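Griltier – Build FAQ
Last touched September. Questions go to Onyekachi Iyamu, or pin a note by the bench at Ninholm.

Griltier is a pair of hand-held grippers plus the software that turns what your hands did into something an arm can copy. We build it at the Ninholm shared workshop, evenings mostly. This page is the stuff people keep asking. Not a manual.

Do I need a robot arm to start?

No. Build the grippers first, record tasks by hand, worry about the arm later. Plenty to learn from just the recordings.

What does a full set cost?

We spent 500 on our first pair, dollars, and that includes the parts we broke. Second pair was cheaper. Cameras are the big bite. If you already own one with decent frame rate and can lock the exposure, use it.

Can I build just one?

Sure. Lots of tasks are fine one-handed. But the software assumes left and right, so set the missing side to "none" in the settings file or it sits there waiting forever.

What do I print and in what?

Jaws, trigger, handle, marker mount. PETG for everything except the finger pads, those are TPU. Jaws take the longest. PLA works till somebody leaves the set in a hot car – ask us how we know.

Print the jaws flat, on their side. Standing up they snap along the layers, usually right at the pivot.

My jaws don't close evenly.

Nine times out of ten it's the pivot screw. Too tight on one side. Back it off a quarter turn, squeeze, check again. If that dosn't fix it, look for a blob of plastic in the gear teeth and shave it off with a knife.

Why the printed cubes with the black squares?

Tracking. The camera finds the squares and the software works out where the gripper is and which way it points. More faces means it still gets a fix when you roll your wrist. One flat marker was what we tried first and it dropped out constantly.

What size markers?

Ours are 40 mm on the big faces. Whatever you print, measure it with calipers afterward and put the real number in the settings. Printers scale things behind your back. Check "actual size" in the print dialog. Then check it again.

Matte paper or glossy?

Matte. Always matte. Glossy paper under ceiling lights gives you a white smear right where the square should be. Glue stick, not tape – clear tape shines too.

Tracking jumps when I move fast.

Motion blur. More light, shorter exposure. We run the shutter at 1/2000 when the sun's out and give up on that after dark. Also slow down a bit. You don't need to move like a robot, just don't fling things.

Tracking is fine but shifted to one side.

Redo the calibration. Someone bumped the camera. Someone always bumped the camera.

Wired or wireless?

Wired. We tried wireless for a month and lost chunks of recordings for no reason we could find. Cables are a pain but the data shows up. Leave enough slack that you can reach the far side of your table with both arms out, plus a bit.

Do gloves matter?

Thin ones, yeah. Your hands get sweaty on the handles after an hour and the grip changes. Also keeps skin oil off the markers. Any cheap cotton or nylon pair. Size up if the trigger pinches.

What's a good first task?

Something soft, something you can reset in two seconds. Blocks are boring but fine. Skip anything with liquid. Skip cups too, at first, they roll off and then you're buying cups.

Why slippers?

Everybody at the workshop asks this one. They're light, they have an obvious front and back, they come in a pair, and they can't hurt the jaws. Good for two-handed practice, since getting them lined up heel to heel takes more thought than you'd guess. Start them crooked. Different crooked each time. If you always start from the same spot the arm learns the spot and nothing else.

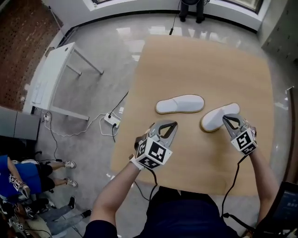
Pick them up from the heel end if you can. Open wide, come in low, close slow. The toe is bulky and the jaws tend to slide off it. Set one down, let go fully, back away, then the other. The clean let-go matters more than people think, half our early recordings had the jaws still dragging at the end and the arm learned to drag.

How many recordings do I need?

Depends on the task, sorry. For slippers we kept 108 good ones before the arm did anything useful. Threw out plenty more. Toss any take where you hesitated or fixed a mistake halfway, at least for the first batch.

Does the floor or table color matter?

Some. Shiny floors bounce light up into the camera. A plain board under your objects helps. If you change the surface later, record a few more on the new one.

Can people watch while I record?

Yes, but keep spare grippers out of the camera's view. A second set of markers in the background can confuse the tracker if the ID numbers match. Give every set its own IDs. We skipped this and lost an evening.

Which arm do you use?

A Garba kit arm, secondhand. Slow, a little wobbly, good enough. The jaw mount in our files fits it. For anything else you'll have to redraw the mounting plate, four holes, not hard.

Is it safe around kids?

Grippers, yes, mind the pinch at the pivot. The arm, no. Power off at the switch when you walk away, every time.

Where do I get the files?

Shared drive, folder called Bridbridge (old name of the project, never got changed). Take the newest jaws. The ones marked "wide" are what you want for shoes, slippers and towels. The narrow ones are for pens and such and they're still not great.

Can I come try it?

Yes. Ninholm is open from 6 pm, ring the side bell. Bring closed shoes and your own laptop if you want to take recordings home. Files get big so bring a drive to.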